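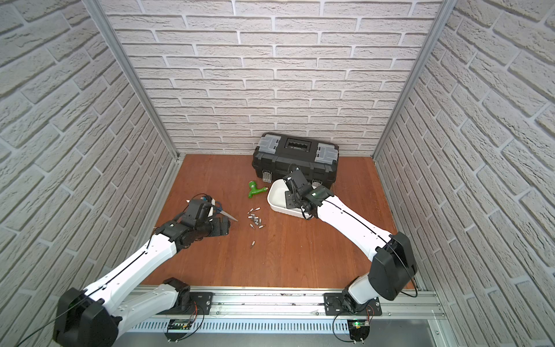

Black toolbox with two gray organizer compartments in the lid.

Sibling jealousy four months after adopting — does a shared room make it worse?

Posted by tworivers_mom in Adoption & Foster, School Age

We brought our son home in April. He is five. Our daughter is seven and was an only child until then. For the first few weeks she was thrilled with him. She picked out his pajamas and read to him at night.

Since the start of August it has gone downhill. She tells him he is touching her things when he isn't near them. He has figured out which toys she cares about and goes straight for those. Bedtime is the worst part. They share a room, and it takes until 9:30 most nights before both of them are asleep. She has started asking when he is going back, in front of him, and he understands enough English now to know what that means.

Our other bedroom is being used as an office by my husband, who works from home. We could move him to the dining room, but it would be a lot of upheaval and the agency told us to keep the household steady for the first year. My mother thinks we should separate them now. My husband thinks it will pass.

Has anyone split up a shared room this soon after coming home? Did the new child take it as being sent away?

Keltatden
We have four, two adopted, and this is normal. All of ours fought. Give it time. Don't make a big thing out of the "going back" comment or she will learn that it gets a reaction.

Azra Vukadinović
I would take the comment more seriously than that. My younger son came home at six and my older one said almost the same words to him. We ignored it the first two times. About a month later the little one asked me at the grocery store what day he was leaving. He had been carrying it around the whole time.

What we did after that was answer it out loud, every time, in the same short sentence: "He lives here, you live here, nobody is leaving." No lecture and no punishment. Then later, alone, I would ask the older one what had been hard that day. Mostly it was small things. His brother had sat in his chair, or I had missed his turn to talk at dinner.

On the room, we did not split them until the second year, and I'm glad we waited. A child who has slept in a room with other children may find a room of his own frightening. Ours did, even at seven. What helped was giving each boy something in the shared room that the other could not open. We used a lidded box for each one with his name on it.

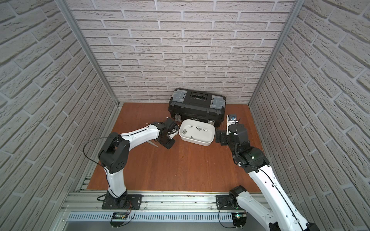 The rule was that I didn't open them either without asking. It took up to 20 reminders a day in the first week, and then it mostly held. My older son kept baseball cards in his. The younger one kept crackers in his for a long time, and we let him, and I just swapped them out for fresh ones with his permission.

For bedtime, try staggering it. We put the younger one down first and gave the older one 20 minutes with one of us in the living room. She is the one who has lost something here — she had you to herself for seven years. A short time that belongs to her every night did more for us than any chart.

Also call your agency. Ours had a post-adoption worker who came to the house twice, and it was included in the fees. Many families don't know to ask.

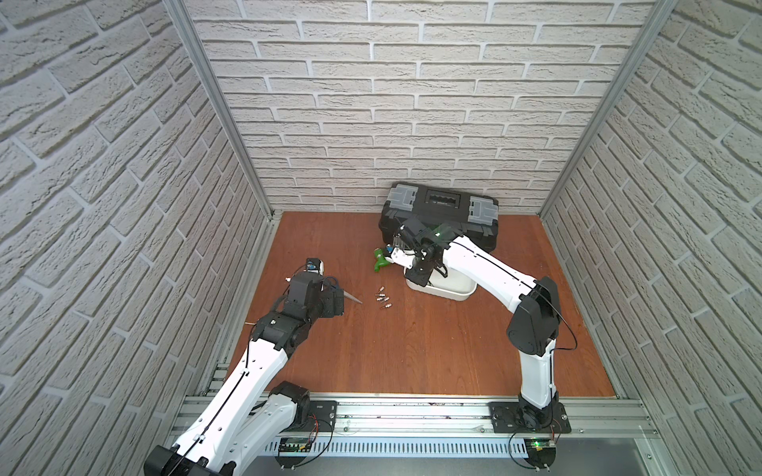
The closed toolbox by the back wall.

gough_dad
Agree with Azra on the staggered bedtime. We did it the other way around, older one first, and it did not work at all because she could hear us still up with her sister.

One thing I would add is to not force the sharing. We spent the first summer making ours share everything and it made both of them guard their stuff more. Now a few things are private, the rest is for the whole house, and they argue mainly about the front seat.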